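Kunstblumen sortieren – Liesmich zum Ordner Fornermont

Ich habe diesen Ordner angelegt, weil ich meine Notizen zu den Kunstblumen sonst nie wiederfinde. Es geht um das Sortieren auf dem weißen Tisch: Blaues in einen Korb, Rotes in einen anderen, lose Blätter kommen extra. Klingt banal, aber wer schon mal eine ganze Kiste verhedderter Stoffblumen entwirrt hat, weiß, wie lange man daran sitzen kann (ich komme auf 60 Minuten, wenn ich trödle – und ich trödle gern!).

Stand: November. Die Liste hat gerade 151 Einträge, verteilt auf 3 Dateien.

Was drin ist

blau.txt – alles, was nach Hortensie aussieht
rot.txt – Rosen, mit Notizen zu Blüte und Stiel
rest.txt – abgefallene Blätter, Zweiglein, Unklares

Der Tisch

Ich arbeite am liebsten auf einer hellen, matten Fläche, da sieht man jedes verlorene Blättchen sofort. Die Körbe stehen bei mir weit außen, damit in der Mitte Platz zum Ausbreiten bleibt. Die blauen Blüten sind übrigens die dankbarsten, nur ihre großen Blätter wollen nie mit in den Korb.
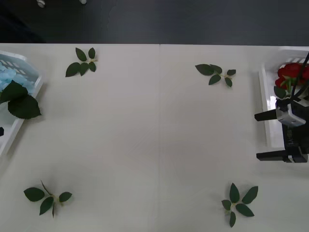
Hellblaue Blüten im linken Korb, rechts der zweite. Die gezackten Blätter hängen über den Rand.

Rosen

Rosen lege ich flach hin und die Stiele möglichst parallel, dann verhakt sich beim Herausnehmen weniger. In rot.txt steht pro Eintrag eine Zeile, mit Semikolon getrennt: Nummer, Farbe, Stiel, Bemerkung. Bei der Bemerkung bin ich nicht sehr diszipliniert, da steht auch mal nur »hübsch« oder »nochmal anschauen«.

Lose Blattzweige bekommen eine eigene Nummer in rest.txt und werden erst ganz am Schluss zugeordnet. Früher habe ich das zwischendurch gemacht und dabei ständig den Faden verloren.

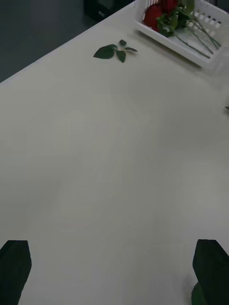 Zwei rote Rosen im weißen Korb, ein kleiner Blattzweig liegt noch daneben auf dem Tisch.

Zustand

Die Skala geht von 1 bis 6, wie Schulnoten. Ausgefranste Nähte geben bei mir höchstens eine 3, auch wenn die Blüte sonst prächtig ist. Einzelne Fäden schneide ich erst nach dem Eintragen ab – mit einer kleinen Schere, bitte nicht ziehen, sonst kommt gleich das halbe Blütenblatt mit.

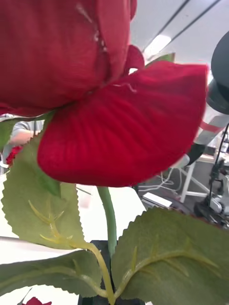
Rote Rose von Nahem: gerippter Stoff, ein loser weißer Faden, darunter der hellgrüne Kunststoffstiel.

Offene Punkte

Die Spalte »Stiel« mischt noch Länge und Material, das muss ich trennen. Die ältere Liste namens Duggan ist nicht eingearbeitet, dort heißen die Farben anders, und »altrosa« kommt in vier Schreibweisen vor. Flandwood ist der Arbeitstitel für die Herbstzweige, dazu gibt es bisher nur eine leere Datei auf meinem Rechner.

Benutzen dürft ihr die Listen gern, auch für eigene Sammlungen. Falls euch Tippfehler auffallen, schreibt einfach die Nummer des Eintrags dazu, dann finde ich die Stelle schneller.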